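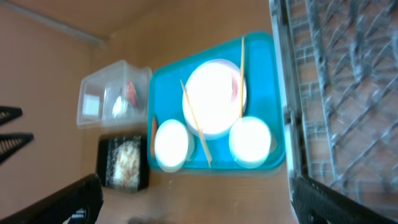
Fig. 1. Wrist camera, serving tray. Note the saturated dishes and the motion blur.

Courses > Applied Automation > Unit 8 > Notes: the tray-clearing stop

Print this page | E-mail this page

Unit 8. Reading a fault: the tray-clearing stop

These notes go with the March lab. Bring the Ritow log printout with you, as the notes quote from it and you'll need the line numbers for the exercise.

Background

The Restden bench is a two-arm table-clearing cell. The left arm deals with food scraps and rubbish, and the right arm moves dishes to the rack. Each arm has a wrist camera and the bench has one overhead view. The overhead view is used to plan the reach. The wrist view takes over for the last part of the approach, when the fingers are close to the dish.

The fault happened on cycle 239 of an afternoon run. The first entry is at log line 2126 and reads "grasp width out of range, right". The controller retried twice, then raised the force limit alarm and went to a protective stop. One chopstick was wedged between the fingers and the rim of a bowl. Nothing was broken. A bowl was chipped later, during the recovery, and we come to that below.

What the controller had to work with

Start with the wrist exposure. It had been set by hand to 3000 microseconds on a dull morning and left there. By the afternoon the bench lights were on as well, and white dishes came up nearly pure white. A bowl with no shading on it has an outer edge and not much else, and when the arm is moving that edge is smeared too. The fitting routine still returned a centre for the bowl. It also returned a low confidence score, which was written to the log and never checked.

The second part is the chopsticks. They lie across things, and their position changes a little every time a dish under them is touched. The planner in use treated each one as part of whatever dish it was lying on.
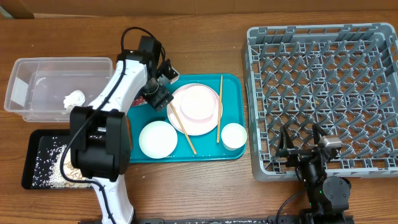
From overhead, a thin pale stick next to a pale plate takes up very few pixels, and an arm reaching over the tray can hide one end of it. The planner, Kuusisto, keeps the last good position for anything it loses sight of. It does this with no time limit unless one is set, and on this bench none was set. So the right arm went down beside the bowl with an old position for the stick and a poor position for the bowl.

Either error alone would probably have been caught. The finger opening allows some slack around a bowl, and on earlier cycles that slack had covered for bad exposure. Look back through the log and you will find the confidence score dropping well before line 2126, with successful grasps the whole way.

The recovery

This is the safety part of the unit and it is examinable.

After the stop, the operator reached in and pulled the chopstick free while the arm was still holding against it. A protective stop on this bench leaves the motors powered and the arm holding position. When the stick came out, the stored load let go, the fingers moved and the bowl was knocked against the rack. A hand was beside the rack at the time. Jawad Pirzada wrote the incident up as a near miss, and it should be read as one.

The procedure is now:

1. Press the emergency stop, even if the arm has already stopped itself.
2. Wait for both arms to show power off. Support the wrist if the arm is over the tray.
3. Open the fingers with the manual release.
4. Remove the object. Keep your free hand off the rack.
5. Write down the log line before you reset. The Ritow log overwrites on restart.

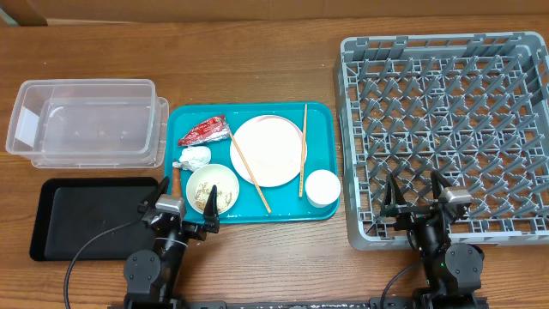
Both arms share one mounting rail and a good part of their reach, and powering down only the one that faulted leaves the other live over the same tray. The old bench card said "stop the affected arm". If you find a copy of it in a binder, please take it out.

Changes made

Wrist exposure is now automatic with an upper limit. A grasp with a low confidence score is refused and the arm backs off for a fresh look. Held positions expire. Chopsticks are planned as separate objects and go first - this is slower, and Grallillow, who supply the fingers, would like us to try a narrower tip instead. That has not been tested.

For the lab

Find the cycle where the confidence score first falls below the new threshold. Say which single change would have prevented the stop, and which would have prevented the chipped bowl. They have different answers.

Pin-yu Tam

Comments (3)

mdw_lab2: Is the manual release the same on the left arm? Mine seems stiffer.
P. Tam: Same release, on the inner side. Push it fully in before you turn it.
renata k: Step 5 should mention that the clock on the log is an hour off. Cost me a while matching it to the overhead video.

Print this page | E-mail this page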